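4. Replacing the backup battery and resetting memory

The Skenska 54 holds its programs, lists and settings in memory that depends on a coin cell behind the main battery bay. When the coin cell is weak, the calculator may ask you to reset the clock each time it is switched on, or it may start up with stored programs missing. Replace the cell at the first sign of either fault.

Before you start

You need a small Phillips screwdriver, a new 3-volt coin cell and four fresh AAA batteries. If you want to keep your programs, copy them to a computer first with the Wutwood link program (see section 3).

CAUTION: Never take out the coin cell and the AAA batteries at the same time. All user memory will be lost.

4.1 Changing the coin cell

1. Press 2nd, then OFF. Wait for the screen to clear.

2. Slide the hard cover over the keypad so that no key can be pressed by accident.

3. Turn the calculator face down on a soft cloth and remove the battery door. Leave the AAA batteries in place.
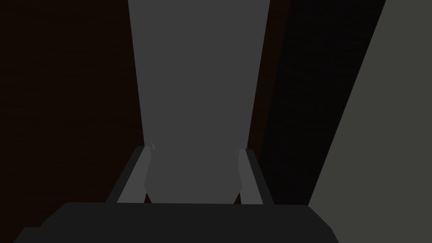

Gray slab with its narrow end between the two gripper fingers.

4. Remove the single screw holding the small metal plate. The screw is short and easily lost.

5. Lift out the old cell with a fingernail or a plastic tool. Do not use metal tweezers.

6. Put in the new cell with the plus sign facing you. Replace the plate and screw. Tighten the screw until it stops, then no further.

7. Refit the battery door and switch on. The clock screen appears. Set the date and time and press ENTER.

Note: Units with a serial number below 3000 have a plastic plate and no screw. Press the tab toward the hinge side to release it.

4.2 Changing the AAA batteries

The battery door on the 54 is hinged at one end, unlike the slide-off cover on the older 43.

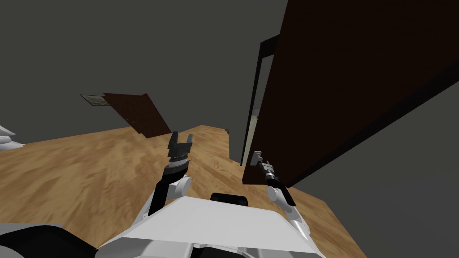
Battery doors bought as spares come from Eynon and fit both the standard and the school version of the 54. Press the latch and let the door swing up until it stops, then change the batteries one at a time. The hinge works as a room door does: with the brown door shown here, the lever is on the door itself and the door turns as one flat piece. Push or pull at the latch end only. Bending the middle of the battery door will crack the hinge pins.

CAUTION: Do not mix old and new batteries, and do not use rechargeable cells in this model.

4.3 Resetting memory

Reset the memory only if the calculator freezes or shows ERR 23 after the batteries have been changed.

1. Press 2nd, then MEM.

2. Choose Reset. Two choices are shown, Defaults and All Memory.

3. Choose Defaults first. This restores the mode and contrast settings and leaves programs alone.

4. If the fault remains, choose All Memory and press ENTER twice. Programs, lists and matrices are erased.

5. If the screen stays blank, hold 2nd and press the up arrow to raise the contrast.

If ERR 23 comes back after a full reset, the calculator needs service. Write to Guido Gentile at the Nuvlow repair desk and give the serial number and the version shown on the About screen.

Section revised Jul 3, 2019. Key names checked by Zlata Karpenko.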